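Table setting, week two
2023-12-05

So the club finally has a project name, and it's Hevorora. I voted against it (I wanted Sonel, which at least people can spell) but I lost and the stickers are already printed, so Hevorora it is!

If you're new to the blog, I'm in the robotics club at school and we're getting ready for the Rullska student challenge in January. The task this time is setting a table. You get dishes in random spots, you get six minutes, and the robot has to put everything where it belongs without you touching it. Last year was stacking foam blocks, and I really miss foam blocks.

My job is grasping. Our driver team collects demonstrations by steering the arms by hand, and then I go through the recordings and mark which tries are worth training on. We have 62 good ones so far and the plan says 500, so you can guess what my winter break looks like.

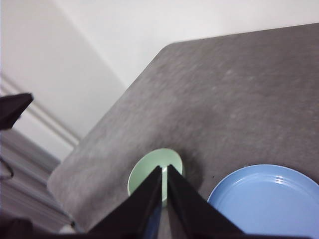 Bowls are the thing I've been stuck on all week. My first idea was to come straight down over the middle with the fingers shut and open them inside, pushing out against the walls, and it slipped nearly every time. Now we're trying to pinch the rim, one finger in and one finger out, and the annoying part is what the wrist camera gets to look at. Once the fingers are over the green bowl they hide the whole near half of it, so all the model has left to go on is the far rim and a bit of the inside. I've started asking the drivers to pause for 2 seconds a little higher up before they go in, so there's at least one clean look in every recording. They hate it. It makes each try longer and everybody wants to be done by dinner, me included.

Plates are a whole other headache and I'm leaving them for next week. The rim is so low that the fingertips want to hit the table first, and Dmytriv (that's our name for the older laptop, long story) takes forever to train anything, so I can only test one idea a night.

Tonight it's running the new bowl batch. I'll post the numbers when I have them, even if they're bad.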